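4. Setting up the finish line timer (indoor meets)

Read this before the first meet, not at it. Applies to the Toka console with the Rillis start sensor. Older console, see section 6.

1. Put the console on the infield side, level with the line. Not on the bleachers. They shake.

2. Run the long cable from the start sensor under the mats. Tape every crossing. Leave slack at both ends.

3. Power on console first, then sensor. Wait for the steady green light.

4. Menu > Event > enter distance. For the 60 check that laps is set to zero, it remembers the last race and will happily wait for another lap.

5. Set lane count. Default is 6.

6. Fire a test start. Clock should run. If it dosen't, you get code 503 -- sensor not found. Unplug the sensor, count to ten, plug back in. Still 503, swap the cable.

7. Do 2 more test starts before athletes are called to the line.

CAUTION: Never pull the cable while the clock is running. You lose the heat.

CAUTION: Starter's ear protection on before any test fire. Everyone near the blocks too.

Note: relays need the exchange judges' flags up before you arm. Siham Abou Zeid has the flag order for the Tromcombe track.

Note: save after each heat. Console holds results thru a power cut but only the saved ones.

False start -- press Recall, then Clear, then re-arm. In that order. Clear first wipes the whole heat sheet and you'll be typing names in again.

Questions to Zoia Melnychuk or Sherif Hajji, before meet day please.
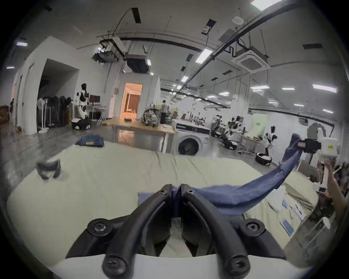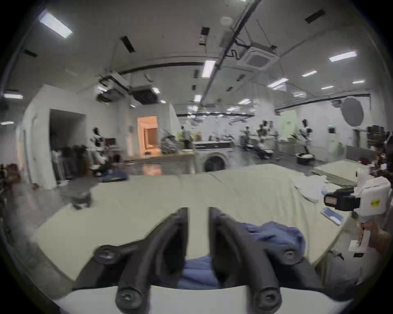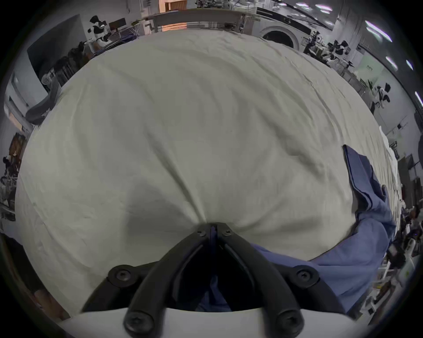 Tromcombe Indoor Track -- Timing & Results Team

Revised July 16, 2018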